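4.2 What households keep, and why they say they keep it

The Skemwood survey asked 1,412 households about objects they owned, could not name a use for, and would not throw away. Power leads came first by a comfortable margin. Respondents were seldom embarrassed. Several defended the leads with more warmth than they showed for their furniture.

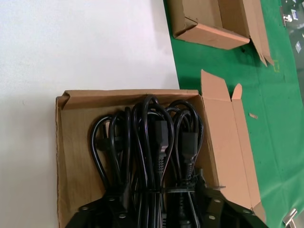

Urban (Natália Urban, who ran the Skemwood interviews) sorts the reasons into two kinds. The first is thrift: a lead costs money, so a lead is kept. The second she calls "deferred matching", the belief that the appliance will one day turn up. Of the 30 homes we revisited in November, none had managed a match, though one couple had bought a second-hand monitor in order to try. 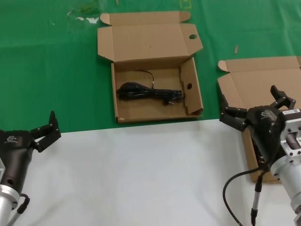
Štěpánek's objection is that people lie about thrift. He may be right – his own drawer was not open to inspection. Our answer is that a lie told the same way in Fraser and in Lostico is still worth writing down.

Containers are a different matter. Respondents at Brundodar kept boxes for the sake of the box, and spoke of "good" ones that had outlived their contents. Goodness was largely a question of handling. A lid with a tab and an oval hand-hole, as in Figure 3, was held to be too useful for the recycling, whatever it might be useful for.
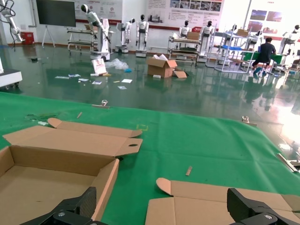 Storage space explains less than we had hoped. Flats kept nearly as much as houses, and simply swore at it more often. Where a box did leave the home, it had usually been folded out first, and the open tray with its raised sides and turned-back lid in Figure 3 is the state in which most owners changed their minds.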